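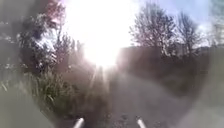

Bhupendra Mathur thinks the student entries spend too much effort on the planner and too little on the log format. By his account, most of the review time at Cernano goes to runs that can't be compared because two teams named the same signal differently. He repeated this at the January visit, and several of the students took notes.

## Visit notes: Provum outdoor navigation project

Provum is a student project on path following without a prior map. The task is a 600 m course on unpaved track, driven under supervision, with a penalty for every manual takeover. The current controller uses a local traversability grid at 2 cm resolution and a pure pursuit tracker. Wheel odometry is fused with an IMU. GNSS is logged but excluded from control.

### Loose surface
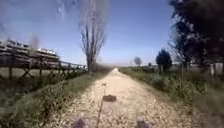
*Gravel path with the timber fence on the left.*

Wheel slip is the main error source on gravel. The team estimates it from the difference between commanded and measured yaw rate, then widens the covariance when the two disagree. The filter was tuned on pavement and still trusts the encoders too much. A revised set of gains, labeled Prins, is in the repository but not merged.

Verge detection is handled separately. The classifier labels each cell as track, vegetation or unknown. Unknown cells are treated as passable at reduced speed, a choice the students argued over at length during the briefing.

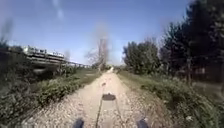 What happens when the classifier loses the edge of the track? The controller holds the last valid heading for a short distance, slows down, and then stops and requests a takeover.

The training set has 772 labeled frames, almost 70 percent of them recorded under overcast skies. That imbalance came up twice in the discussion. The students plan to add low-sun data before they change the network.

### Low sun
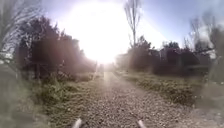

*Gravel track, heading into the glare.*

Exposure is currently automatic over the full image. One proposal is to meter on the lower half only. A second is to drop the camera term from the cost function when too many pixels saturate, leaving the grid to the depth sensor. Neither has been benchmarked.

The log converter, Standico, writes one file per run with a fixed signal list. Mathur asked for units in the header. The change is assigned to the software group, along with the missing timestamps on takeover events.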